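Foam letters on black cloth: pins, tape or glue?
Last updated: Apr 29, 2021
Posted by Radu Sârbu
14 comments | 3 shares

Radu Sârbu: Hanging foam letters on black fabric behind a table. Double-sided tape held for one evening, then the vowels went. Also the cloth came folded into a tiny square and plans to stay that shape forever. Ideas?

pundine_pat: Pins. Short ones, in from the back. Tape on fabric is a donation to the floor.

Furton: Disagree. Pins chew up foam. Hot glue on low, and accept that you own that word for life.

pundine_pat: Some of us like to spell other things later.

Minoru Shimada: Steam the cloth while it's hanging. I did 134 square feet last November and it took most of a podcast. Also use a level, please.

Radu Sârbu: I own a level. It was in the other room. Went with two rows, pastels mostly, small letters on top and fat capitals underneath. Creases stayed. Binder clips are holding up the side curtain and I've stopped thinking about it. The toaster lives on the table now.

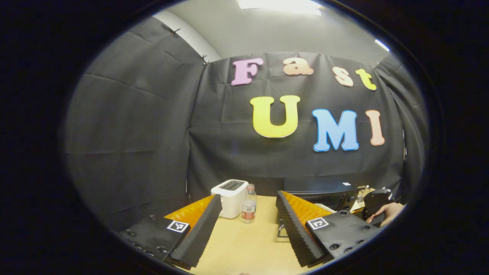
Furton: Steam won't shift fold lines in cheap polyester, whatever Minoru says. Buy it on a roll next time.

Minoru Shimada: Mine was cheap polyester.

pundine_pat: Then yours was lucky. I'd still redo the top row with a string line.

Radu Sârbu: The top row stays. I've put the ladder away.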